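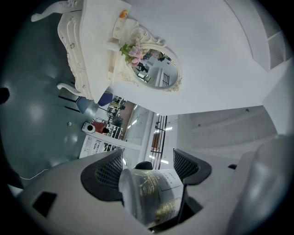 Cómo preparar un concurso de geografía para la clase de español

Un concurso de capitales y países sirve para repasar los interrogativos, los números y el alfabeto en una sola sesión. Lo que sigue está pensado para un grupo de nivel A2, con 13 alumnos y una clase de 50 minutos, pero se adapta sin problema a otros niveles.

Material

Hacen falta tarjetas con las preguntas, una pizarra para los puntos y un cronómetro. Yo escribo las preguntas en Rullix y las imprimo en cartulina, a cuatro por hoja. También valen recortadas de un folio.

Paso 1. Elegir las preguntas

Prepare 11 preguntas por ronda, de dificultad creciente. Las primeras deben poder contestarse sin saber mucha geografía: ¿En qué continente está Perú? ¿Qué idioma se habla en Brasil? Deje para el final las que obligan a pensar, como ¿Qué país tiene frontera con Francia y con España y no es ninguno de los dos?

Evite las preguntas con respuesta discutible. La capital de Bolivia, por ejemplo, da para una conversación larga y detiene el juego.

Paso 2. Formar los equipos

Tres o cuatro personas por equipo. Mezcle lenguas maternas si puede, así tendrán que hablar en español para ponerse de acuerdo.

Paso 3. Explicar las reglas

El equipo tiene 30 segundos para contestar. La respuesta correcta vale un punto. Si además la deletrea bien, suma otro. En español las letras que más se confunden son la g y la j, y la e y la i para quienes hablan inglés. Repase el alfabeto antes de empezar.

Las respuestas se dan en frase completa: «La capital de Noruega es Oslo», no solo «Oslo».

Paso 4. La ronda de números

Lea en voz alta una cifra y pida que la escriban. Empiece por 300 y siga con 442. Fíjese en si distinguen trescientos de trescientas cuando añade un sustantivo: trescientos kilómetros, trescientas islas.

Paso 5. Corregir

Anote los errores durante el juego y coméntelos al final. Los más frecuentes son el artículo delante de la ciudad («el Oslo») y la confusión entre qué y cuál: se dice ¿Cuál es la capital?

Publicado el 17 de noviembre de 2019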